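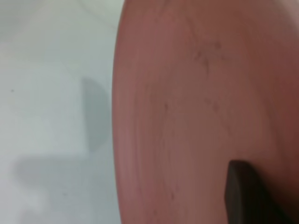

접시는 설거지하고 얼마나 말린 다음 찬장에 넣어야 하나요?

손바닥으로 뒷면 굽을 한 번 쓸어 보시고 물기가 묻어나지 않으면 넣으셔도 됩니다. 저는 저녁 설거지를 마치면 밤새 세워 두었다가 아침에 커피 물을 올려놓고 넣는데, 겨울에는 창문을 닫고 지내니 점심때까지 그냥 두는 날도 많아요. 급하실 때는 마른 면 행주로 굽 둘레만 먼저 닦아 주세요.

눕혀서 쌓는 것과 세워서 꽂는 것, 어느 쪽이 나은가요?

메일로 제일 자주 받는 질문이에요! 찬장 칸이 낮으면 쌓는 수밖에 없지만, 칸 높이가 접시 지름보다 넉넉하다면 저는 세우기를 권해 드려요. 맨 아래 접시를 꺼내려고 위엣것을 다 들어낼 일이 없으니까요. 쌓으실 때는 사이사이에 키친타월이라도 한 장씩 끼워 주시면 좋습니다.
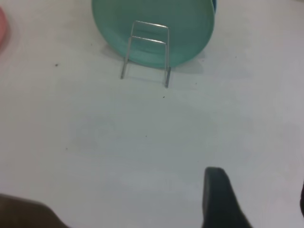 철사 받침대를 처음 장만하시는 분들은 폭부터 재 보시라고 늘 말씀드려요. 찬장 안쪽 깊이를 재고, 문이 닫힐 여유까지 빼고 나서 고르셔야 나중에 속상하지 않거든요. 모양은 단순할수록 닦기 편합니다. 청록색 접시 앞을 은색 가로대 두 줄이 받쳐 주는 이런 생김새라면 행주가 구석까지 잘 들어가요. 다리 끝이 가느다란 제품은 선반 바닥에 자국이 남을 수 있으니 얇은 매트를 한 장 깔아 두시고요.

색이 제각각인데 어떤 순서로 꽂아야 하나요?

정답은 없으니 마음 가는 대로 하셔도 괜찮아요. 다만 크기가 다르면 큰 것을 뒤로 보내시고, 매일 쓰는 접시는 손이 먼저 닿는 앞쪽에 두시면 편합니다. 저희 집은 아이가 아침마다 자기 색을 골라서 순서가 날마다 바뀐답니다.

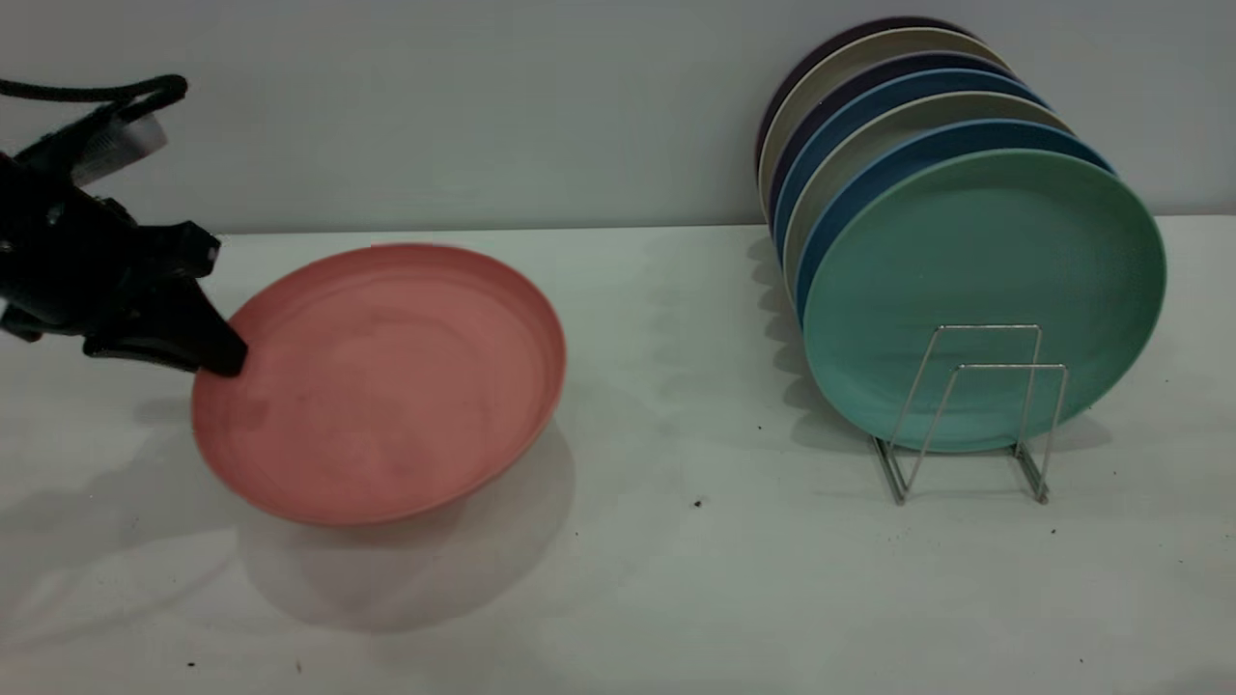

분홍 접시 한 장과 받침대에 세운 접시 일곱 장

접시 표면에 거뭇한 점이나 긁힌 듯한 자국이 보이면 버려야 하나요?

버리기 전에 베이킹소다를 물에 되직하게 개어서 부드러운 스펀지로 살살 문질러 보세요. 수저가 스친 자국은 꽤 옅어지기도 합니다. 그래도 그대로라면 화분 받침으로 돌려 쓰셔도 좋고요. 손톱에 걸릴 만큼 패었거나 이가 나간 접시는 아깝더라도 음식은 담지 마세요.

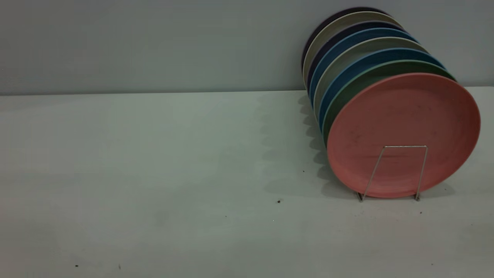

분홍색을 맨 앞에 두고 여덟 장을 모두 세운 모습

받침대는 얼마나 자주 닦나요?

저는 한 달에 2번, 접시를 전부 꺼내는 김에 미지근한 물에 주방 세제를 풀어 씻어요. 철사가 만나는 구석은 헌 칫솔이 제일 잘 듣더라고요. 다 씻은 뒤에는 거꾸로 세워 말려 주세요.

더 궁금한 점은 댓글로 남겨 주세요. 답이 좀 늦더라도 하나하나 읽고 있습니다.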